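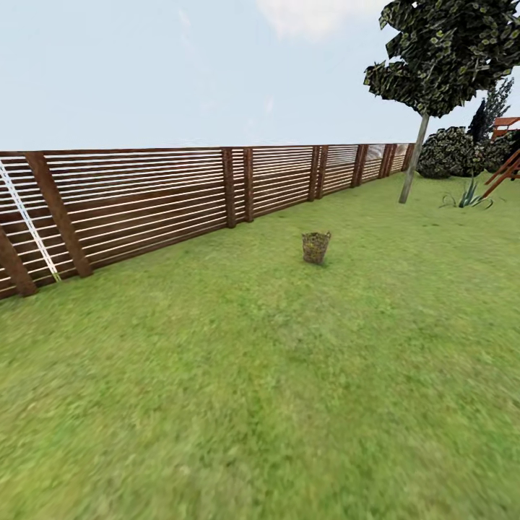

Telel Garden Fences Now Available for Private Customers in Flovham

Flovham, August 24, 2019

Vosatura, a maker of wooden fences and garden screens, opens the sale of its Telel series to private customers. Until now the series was sold only to building companies and housing associations. Orders can be placed from today in the showroom in Flovham and by telephone.

Telel is a fence of horizontal wooden slats. The slats are thin and are mounted with a small gap between them, so that wind can pass through the fence and some light reaches the plants on the other side. Customers can choose between three gap widths. The narrowest one is recommended for terraces and for gardens next to a road, where people wish to have more privacy.

The panels are delivered ready for mounting. Each package contains the panel, the screws and a printed guide. Posts are ordered separately, because the right length depends on the ground and on the local rules for fence height. We ask customers to check these rules with their town office before they order.

The wood is cut and dried at our own workshop and comes in 11 color tones, from natural to dark brown. A sample box with all tones can be borrowed from the showroom for six days against a small deposit. We advise to look at the samples outdoors, in the morning and again in the evening, as the color of the wood changes much with the light.

During the test period, which ended in July, the series was mounted in 106 gardens in and near Flovham. The owners were asked to write down their experience with the mounting and with the first cleaning. After their comments we changed two things. The screws are now packed by size in marked bags, and the guide has got a new chapter about gardens on a slope.

Delivery inside Flovham is included in the price for orders over 310 dollars. For addresses outside the town the cost is calculated by distance and is told to the customer before the order is confirmed. The usual delivery time is around 6 weeks.

A matching gate, developed together with the metal workshop Feng, will follow next spring. It will be offered in the same color tones and can be added to a fence which is already standing.

About Vosatura
Vosatura produces fences, screens and plant boxes of wood. The company has its workshop and showroom in Flovham and sells to private and business customers.

Press contact
Vosatura, Press Office, Flovham
Pictures and the full price list are sent on request.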